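Endov Artificial Fruit and Vegetable Set: my review after four months

Reviewed 6 July 2025

I bought this set in March for a small corner shop display in Noltville, and I use it also when I teach beginners to draw. So I have looked at these fruits and vegetables for many hours, more than a normal customer will do. I write this review because before buying I could find only very short opinions, like "nice" or "smaller than I thought," and these did not help me to decide.

The set comes in one carton, and each piece is in a thin bag. The first thing I noticed was the smell. It is a smell of new plastic, not very strong, but I left everything near the open window for 2 days and after this it was gone. If you are sensitive to such things, please plan for it.

What I like most is the choice of shapes. Many sets give you apples, oranges and bananas, and then again apples. In this one the pieces are different from each other. The dragon fruit is my favorite, pink with green tips on the scales, and my students always want to draw it first (then they are sorry, because it is difficult). The squash has nice darker ridges. The grapes are dark purple and they fill an empty corner very well. I keep mine in a black wire basket on a round gray tray. The basket is not part of the set, I got it from Malabanan together with the tray, and I think the dark wire makes the colors look stronger than a white bowl does. 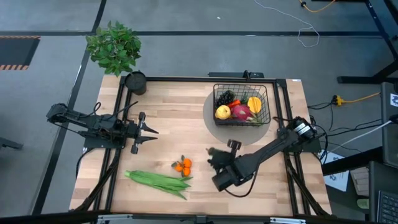
About the size I want to be fair. The seller writes "life size," and for the apple I agree. The squash is small if you compare it with one from the market. In a basket the difference does not disturb me. On a table alone, next to a real squash, you would see it at once.

The weight is the weak point for me. The pieces are light, and when somebody pushes the table, the round ones roll away. I lost the apple under a cabinet for nearly 20 days. For the display I now put a little museum wax under each round piece, and since then they stay where I want them. A heavier filling would be a good improvement, and I would pay a little more for it.

Now the surface. The finish is not the same on all the pieces, and I think this was done with attention. The yellow bell pepper is glossy and the light runs over it in a pale line, as on a fresh one. It also has real lobes with broad creases, and the short stem is greenish brown, where a cheaper set would have a bright green one. When I teach, I turn the pepper so that the bottom comes toward the students. Most people know a pepper only from the side, and from below they have to look with more care. 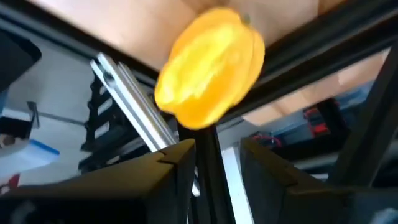 Cleaning is easy but slow. Dust goes into every crease, and between the grapes it is worst. I use a soft paintbrush when it is dry and a damp cloth after it. Once I tried dish soap on the chili pepper and nothing happened to the red color. I did not try any stronger product and I don't recommend it.

Before this I had a set from Drenon. It was cheaper, and the leaves and stems fell off in the first weeks. With the Endov set I have glued only one stem until now. The Drenon pieces were heavier, this I must admit, but the paint looked flat and they all had the same shine.

Who should buy it? For a shop window, a kitchen shelf or a drawing class I think it is a good choice. For small children I would look for another thing, because the stems are thin and they can come off. If you need photos from very close, check each piece first. On my chili there is a visible line from the mold, and I always turn this side down.

I give 4 stars out of five. The missing star is for the weight.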